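Larberg Board Game Nights: Your Questions

When do you meet?
Every other week at 6, upstairs at the Cendia Café. Come early if you can, the good tables go fast!

Do I need to bring a game?
Nope! We have 68 on the shelf (and yes, the list keeps growing). If you have a favorite, though, please bring it. We love learning new ones.

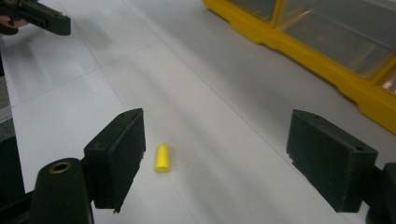
How much does it cost?
Your first night is free, and after that it's $5 at the door. Snacks are extra, and the cheese toast is so worth it.

Can kids come?
Ages 10 and up, with a grown-up. Painemal is a great first game for them, quick to learn and full of sneaky moves.

Can I borrow a game to take home?
Sure, up to 2 at a time. Just write them in the blue book by the stairs.

Page updated 3/5/26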